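Visit report: Brorwood central kitchen, 06/02/2025

We spent a morning at the Brorwood kitchen, which prepares meals for day centers and a couple of office buildings. It sends out 902 meals a day. The reason for going was the automation program run there by a small firm called Akinola, which started in April and covers moving containers, portioning and tray return.

The kitchen is on one floor. Deliveries come in at the back, cold storage is on the left, and the hot line runs along the windows. There are 54 people on the payroll, most of them part time. We were given hairnets and asked to stay behind the yellow line.

The first stop was the planning room, where each new task is built in simulation before an arm does it on the floor. The staff spend more time in here than we expected. Two shifts a week, cooks sit with the Akinola people and go through tasks on a big monitor -- where a box should be set down, how close to an oven is too close, what to do when a door is left open. The simulated kitchen is a plain household-style one, not a copy of Brorwood's own. The cooks complained about that at first and now mostly don't mention it.

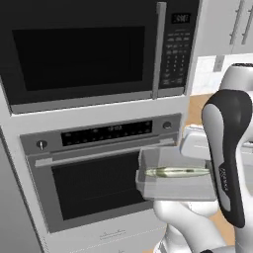 Simulated kitchen: the arm holding a see-through container in front of the wall oven.

The task we watched was a carrying task with one long green vegetable in the box. A cook stopped the run and asked for the box to be kept farther from the oven handle. The change went on a list with her initials next to it. Under the old system a request like that went to the shift lead on paper, and she told us she rarely heard back.

On the floor, 2 arms are in daily use, both at the cold end. They move filled containers from the prep tables to the carts. This used to be a job people took in turns, and it was the one that caused most of the sore shoulders. Nobody has been let go so far. Hours have moved from carrying to prep and checking, and 12 people have taken the operator course, which pays a little more per hour.

Not everyone is pleased. The early shift said the work is quieter but also more tied to one spot, and that the pace is now set by the carts. One man said he missed the walking. Stoppages are another sore point: when an arm halts, only a trained operator may restart it, and on some shifts there is just one.

Labels are printed through Dinow, the ordering system, and the link between it and the arms is still done by hand. A similar setup is planned for the Zinus site, with the ovens included from the start -- the date was not settled when we asked.

Lunch was in the staff canteen. The lentil soup was good. Parking is behind the building, and the gate code has to be requested the day before.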